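FOR IMMEDIATE RELEASE

Ustari opens its doors on Friday, and I couldn't be more excited!

I've been dreaming about a proper games café in Drodura for as long as I've lived here, and this Friday at 6pm I finally get to unlock the door and put the kettle on. Ustari is in the old Reisinger shoe shop on the corner, the one with the green tiles (I've kept the tiles, don't worry), and there's room inside for 50 people, plus a few more out the back when the weather behaves.

We've got 953 games on the shelves. I know that because I typed out every label myself over a very long August, and my wrists are still cross with me. There are card games, big sprawling strategy things that eat a whole Sunday, and a whole wall for stacking and balancing games, which are my favourites — you can play them while you're chatting and there are hardly any rules to argue over.

It costs £3 to sit and play for as long as you like, and under-fives are free. Tridine, the bakery two doors down, is doing all our cakes, including a ginger slab I've already eaten far too much of. Soup and toasties come out of our own little kitchen until 8pm.
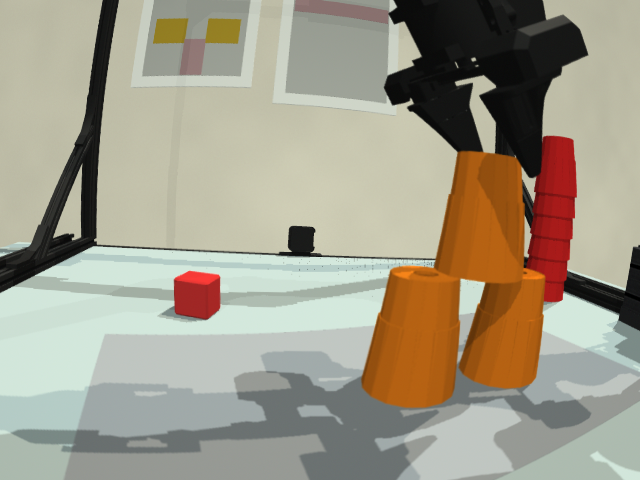 Orange pieces, stacked up.

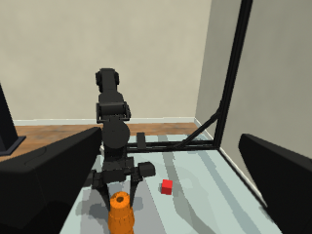 The first 30 people through the door get a free hot drink, and I'll be running a beginners' table all evening for anyone who's come on their own and would like some company. Dogs are welcome downstairs. The front door has a ramp, and the loo is on the ground floor.

If you've got games at home that need a new life, bring them along and I'll swap them for café credit, as long as most of the bits are still in the box.

Local press are very welcome from 5pm, before it gets noisy. Just ask for me at the counter and I'll sort you out with a coffee and a quick tour.

ENDS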